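Looking after a memorial and the things that go with it

Last updated: October

Most damage to headstones is done by cleaning. The notes below cover the usual materials, the tools worth keeping in a bag for visits, and the care of cards, ribbons and keepsakes at home. They were compiled by Johanna Moser and checked by Charoen Kamolrat, who has worked on stone at the Brillach yard for 20 years.

Before you start

Read the rules of the burial ground. Many forbid bleach, wire brushes and any sealant, and a few require written permission even for washing. Press gently on the face of the stone with a flat hand. If it sounds hollow when tapped with a knuckle, or grains come away on the fingers, leave it alone and ask a mason. The same applies to a stone that moves when touched. Do not lean on it and do not kneel in front of it.

Washing stone

Use plain water, a natural bristle brush and a plastic bucket. Metal buckets leave rust rings on a pale base. Wet the whole stone first, then work from the bottom upwards in small circles, rinsing as you go. Starting at the top lets dirty water run down over dry stone, where it leaves streaks that are hard to shift.

Polished granite will take a drop of pH-neutral soap in the bucket. Limestone, sandstone and marble should have water only. Vinegar and lemon juice dissolve marble and limestone, and the loss of surface is permanent. Pressure washers should not be used on any of them.

Lichen

Wet it, wait, and lift it with a wooden or plastic scraper held almost flat. Orange lichens grip hardest and may leave a mark for a year or more. If the patch will not lift after 3 attempts, stop. A biocide can be used where the rules allow it, applied on a dry day and left unrinsed if the maker's label says so.

Lettering

Leaded letters should be wiped, never scrubbed. Painted letters can be touched in with enamel and a fine brush, but gilding is a mason's job. Wax crayon pressed into the cuts looks neat for a month and then collects dirt.

Bronze plaques

Dust, wash with soapy water, rinse and dry with a soft cloth. A thin coat of clear microcrystalline wax once a year is enough. Metal polish takes off the brown finish and should be avoided.

Flower holders

Empty the container fully before the first frost. A pot left full will split. Scale inside an aluminium liner comes away with warm water and a bottle brush – take the liner home for this, as the rinsings should not go on the stone. Cut stems at an angle and strip any leaf that would sit below the water line.

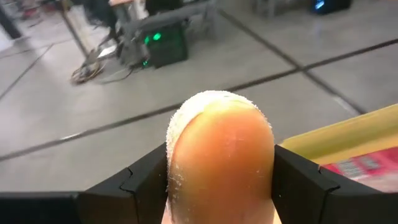

Cards and ribbons should be collected within a few days of the service if you want to keep them. Separate them while damp, lay them on white blotting paper and change the paper daily until they are dry. Do not iron a printed ribbon; the lettering transfers to the cloth. Once flat, store everything in acid-free card, out of the loft and out of the garage, and keep newspaper cuttings in a separate folder.

Candle wax on a base

Let it harden, then chip it off with a plastic card. Any greasy shadow on granite can be drawn out with a poultice of whiting and water, covered with film overnight and brushed off dry. On marble, test the poultice on the back first.

What to carry

Two soft brushes, a plastic scraper, old towels, a kneeling mat and 4 litres of water if the ground has no tap. Pornthip Tanasarn adds a cheap hand sprayer, which uses far less water than pouring. Take all waste away with you, including floral foam.

Related pages
Choosing a vase for an exposed plot
Resetting a sunken kerb
Storing letters and photographs
Planting low around a headstone

Contact: Manee Jitpraphai, Brillach | Copyright Brillach | Back to top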